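Tanabe rewards points gone after I merged two accounts – can I get them back? 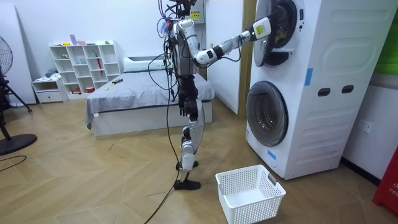
The stacked washer and dryer, upper door open.

Posted by laundryday_lu, August 2026

Hi all, long-time reader, first time I've had something worth asking. I've been in the Tanabe rewards program since I bought my first box of their detergent sheets, and I'm pretty faithful about it (my sister calls it a hobby). You get points on every order, extra points for a referral, and a little bonus on your birthday. Over time I'd built up 4000 points, which I was saving for the big refill bundle so I wouldn't have to think about soap for most of a year.

Here's where I messed up. I had two accounts. One was under my old email, the one I used before I moved to Gruvolstead, and that's where the points were. The other I made in January when I couldn't remember my password and there was a welcome bonus of 200 points just sitting there for new sign-ups. I ordered a few times on the new one and then thought, well, this is silly, I should put them together. There's a "combine my accounts" link way down at the bottom of the profile page. I clicked it, picked the new email as the one to keep, and got a nice green message saying it was done.

My order history moved over fine. My addresses moved over fine, even the wrong one. The points did not! I have the 200 from the welcome bonus plus a tiny bit from my orders, and the old account won't let me sign in at all anymore. It says the email isn't recognized.

I wrote to them through the contact form and got an automatic reply with a link to the program rules, and I did read them, twice, but the part about merging is one sentence and it only says balances "may be adjusted." Adjusted how? Does anyone know if the points are gone for good or if there's a person I can ask? And am I going to be in trouble over the second welcome bonus? I wasn't trying to pull anything, I just forgot my password and saw a bonus.

Also, if it matters, I had a referral pending on the old account. A coworker signed up with my link and her first order had shipped but the points hadn't shown up yet.

3 people had this problem too

Pushpa Malhotra
Reply marked helpful

Oh, I feel for you, I did nearly the same thing last year and I was so mad at myself! Mine got sorted out though, so don't give up yet.

What happened with me is that the points didn't get deleted, they got parked. When you combine two accounts and the one you keep is the newer one, the older balance doesn't carry across by itself. Someone has to go in and move it. The lady I finally talked to said they look at it by hand when there's been a welcome bonus on both accounts, so my guess is that's what tripped yours up too.

The contact form is hopeless for this, at least it was for me. I sent it twice and got that same automatic reply both times. What worked was the chat on the rewards page (the one on the shop page goes to a different team and they'll only talk about deliveries). You have to be signed in or it doesn't show up. Type "missing points after merge" and keep saying no to the suggested articles until it offers you a person.

Before you start, get these together:

Both email addresses, spelled exactly how you signed up
An order number from the old account, the older the better
Any email that shows your old balance – the monthly statement is perfect, and if you don't have one, an order confirmation has the balance down near the bottom
The date you did the merge

I had the statement, thank goodness, because I never clean out my inbox. They took a copy of it in the chat, gave me a case number, and the points were back in 8 days. I did have to give up the second welcome bonus. They took that off before they moved the rest, and I didn't argue. You're only supposed to get it once per household, so I'd bring it up yourself and offer it back. They were very nice about it and I never felt like I was in trouble.

About the referral, ask in the same chat and don't wait. Mine says in the rules that a referral has to be claimed within a certain time after the friend's first order ships, and I don't know if being stuck in a merge stops the clock. Have your coworker's first name and her order date handy. They can't discuss her account with you, but they could tell me whether a referral was attached to mine.

One more thing, don't spend anything from the new balance while you're waiting. I was going to use mine on a stain stick and she told me to hold off until the case was closed.

markberg_mover

Just use the phone number, chat is slow. I was on hold about 18 minutes and then it was fixed while I was talking to them. Well, mine was a double charge and not points, so I guess it's different, but it's the same company.

Personally I quit Tanabe and went over to Brandix because their points don't expire and they take them off automatically at checkout. Smaller rewards but I never have to think about it. The Markberg store honors them too if you live out that way.

laundryday_lu

Thank you both! Pushpa, I found the chat exactly where you said. I'd been using the shop one this whole time, no wonder the guy kept asking me where my package was.

I dug up a statement from the old email with the full balance on it and sent that over, and I told them up front about the welcome bonus. I've got a case number now. She could see the old account on her end, so it does still exist somewhere, and she put a note on there about the referral as well. She wouldn't promise me anything on that part, it goes to somebody else to look at.

Markberg_mover, I did look at Brandix but I'd have to start over at zero and I can't face it right now. Does their program do refills or just single boxes? I couldn't tell from the page.

markberg_mover

Both, but you only earn on the single boxes. Refills are already discounted so they don't count. Kind of annoying if you go through as much as we do.

Pushpa Malhotra

Yay, so glad you got a person! Save that chat to your email before you close the window, by the way – there's a little envelope in the corner. It doesn't keep a copy for you, and I needed mine later when they asked what date I'd first gotten in touch.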